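Borix garment line, folding cell notebook
June 17, 2018

Carried over from last entry: Cheema wants the cell to take over presenting and first fold, with the hand folders moving to inspection and final pack. Enavlow controller unchanged. Fallier jaw pads not fitted yet.

Ran 109 pick attempts on mixed garments, no sorting beforehand. Logged by fabric weight only. The pile is what the hand folders normally get, several pieces on top of one another.
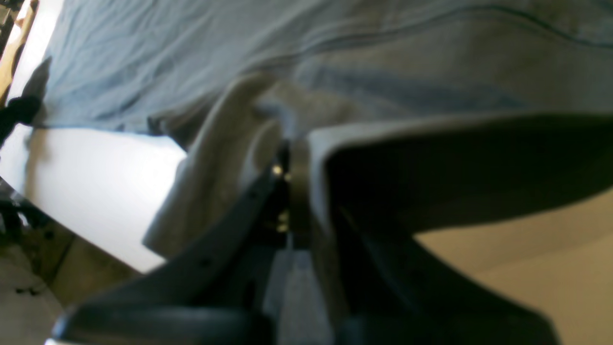
Wrist view, gray cloth gathered between the fingers, blue fabric behind.

Multi-layer picks are still the main cost. When the jaws take two garments the operator has to stop the cell, separate them and restart. Time per stop was not logged. Add a column.

The operators' own method for this is to rub the edge between thumb and finger and feel for the second layer. We have no equivalent. Jaw current tells us something is held, and that is all it tells us. One of the folders suggested lifting a short way and waiting before committing to the move. Worth trying — it costs cycle time but fewer stops.

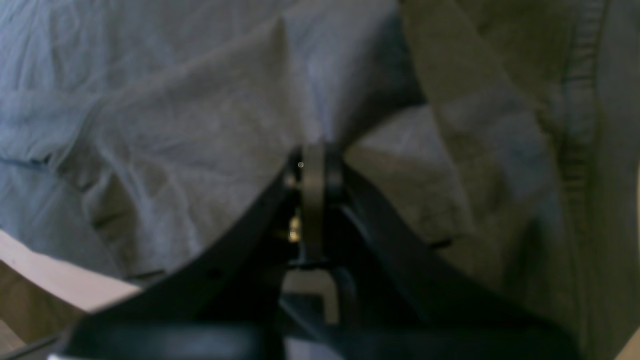
Wrist view, fingers at a fold in the grey-blue fabric. Olive garment to the right.

Approach angle left at last week's value. Changed the close speed one step down after attempt 7 and kept it there for the remainder. Should have done a full set at each speed. Repeat.

Staffing notes, since these keep getting lost in email. With the cell in the line, one position changes from folding to tending. The tender watches, clears and restarts, and the complaint from the trial shift is that this is harder on the attention than folding and leaves no rhythm to work to. Two requests came out of it: rotate tending every hour, and put the stop button where it can be reached from the pack side. Both reasonable. Rotation needs everyone trained on restart, and at present the restart procedure has 6 steps, of which two can be merged.
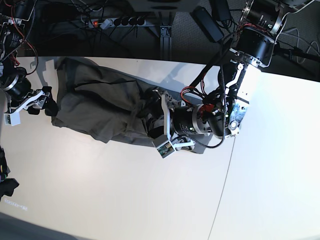

Two-arm handoff: the second arm waits for a position flag before it closes. If the flag is late the first arm holds tension on the cloth, and thin knits come out of it stretched. Set a timeout and release. Inspection should not have to catch this.

Piece rate is a separate problem and not ours to settle, but the log will be used for it. The current sheet credits output to the cell and leaves the tender's clears uncounted. Asked for a clears field to be added before October, when the rate is reviewed. 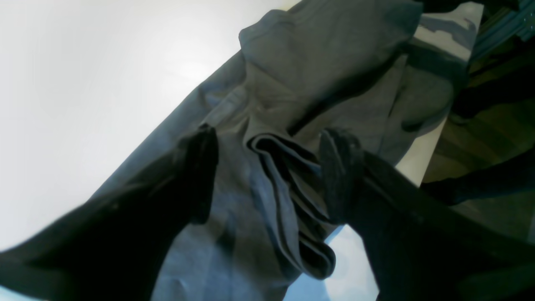
Cuffs and hems go on their own sheet from now on. Stacked edges give the jaws a good hold and a bad start for the fold, so a pick can pass our test and still need redoing by hand. Score these after the fold.

To do:
Fit Fallier pads, repeat at both close speeds.
Target 274 attempts in the next set.
Merge restart steps, reprint the card.
Move stop button, pack side.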